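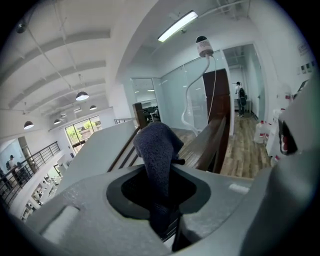
계단 난간 닦는 일, 이제 기계한테 맡겨도 될까요?

Pushpa Dixit
안녕하세요, 늘 읽기만 하다가 처음 글을 남깁니다. 저희는 복층으로 된 작은 작업실을 쓰고 있어요. 짙은 색 나무 난간에 가는 금속 살이 촘촘히 붙어 있는데, 이게 먼지가 얼마나 잘 보이는지 모릅니다. 아침마다 수건을 들고 위에서 아래까지 한 번 훑고, 살 사이사이도 닦고, 그러고 나면 벌써 커피 마실 시간이에요. 바닥은 로봇청소기가 그럭저럭 해 주니까 난간이나 유리 칸막이도 알아서 닦아 주는 기계가 있지 않을까 싶어서요. 집이나 작은 사무실에서 쓸 만한 게 나와 있는지, 아니면 아직 몇 년 더 제 팔을 믿어야 하는지 경험 있으신 분들 말씀 부탁드려요.

Vikas Kashyap
반갑습니다! 저도 비슷한 고민을 오래 해서 그냥 지나치질 못하겠네요. 저는 Atberg라는 조그만 공방에서 팔 달린 기계로 수건 다루는 일을 시켜 보고 있는데요, 결론부터 말씀드리면 난간은 아직 이릅니다. 수건이라는 물건이 참 까다로워요. 컵은 어제도 오늘도 같은 모양인데 수건은 집을 때마다 모양이 다르잖아요. 구겨져서 위로 솟은 부분을 집는 건 꽤 잘합니다. 그런데 그걸 펴서 둥근 손잡이에 감고, 알맞은 힘으로 누르면서 비스듬히 내려가는 건 전혀 다른 이야기더라고요. 지난 9월에 집어서 옮기기만 80번 시켜 봤는데 23번을 떨어뜨렸습니다. 사람이라면 한 번도 안 떨어뜨렸겠지요. 게다가 계단에서는 기계 몸통이 어디에 서 있어야 하는지도 문제예요. 바퀴 달린 건 계단 중간에 못 서고, 레일을 깔자니 난간 닦자고 공사를 하는 셈이고요. 유리 칸막이 쪽은 사정이 좀 낫습니다. 평평한 유리에 붙어서 움직이는 창문 닦이 로봇은 이미 팔고 있으니 그쪽부터 알아보세요. 다만 모서리는 남습니다. 안전줄은 꼭 거시고요!

Kusum Bisht
그냥 극세사 장갑 끼고 내려오면서 쓱 훑으세요. 저는 출근길에 그렇게 해요. 기계값 아껴서 맛있는 거 드세요 ㅎㅎ

Andor Rácz
윗분 장갑 말씀에 한 표 드리고 조금만 보태겠습니다. 저희 작업장에서는 Skakach 팔을 들여서 선반 닦기를 시켜 봤어요. 물건이 없는 선반은 곧잘 닦는데, 작은 부품이나 공구가 올라와 있으면 사람이 먼저 치워 줘야 합니다. 결국 치우는 사람이 닦는 것까지 해 버리게 되더군요. 난간 살도 마찬가지일 거예요. 살 하나 닦고 빼고 다음 칸에 넣고, 이 동작이 은근히 어렵습니다. 그래도 젊은 직원들이 수건 개는 걸 가르치는 모습을 보면 머지않았다는 생각도 들어요. 혹시 나중에 좋은 제품을 찾으시면 여기에도 꼭 알려 주세요, 저도 계단이 있는 집에 살거든요.

관련 글
로봇청소기가 문턱에서 자꾸 멈춰요
창문 닦이 로봇 안전줄은 어디에 거나요
빨래 개는 기계, 써 보신 분 계신가요
나무 난간에 물걸레를 써도 되는지
Dremby 걸레 패드 세탁 방법
작업장 선반 정리, 어디까지 자동으로 하시나요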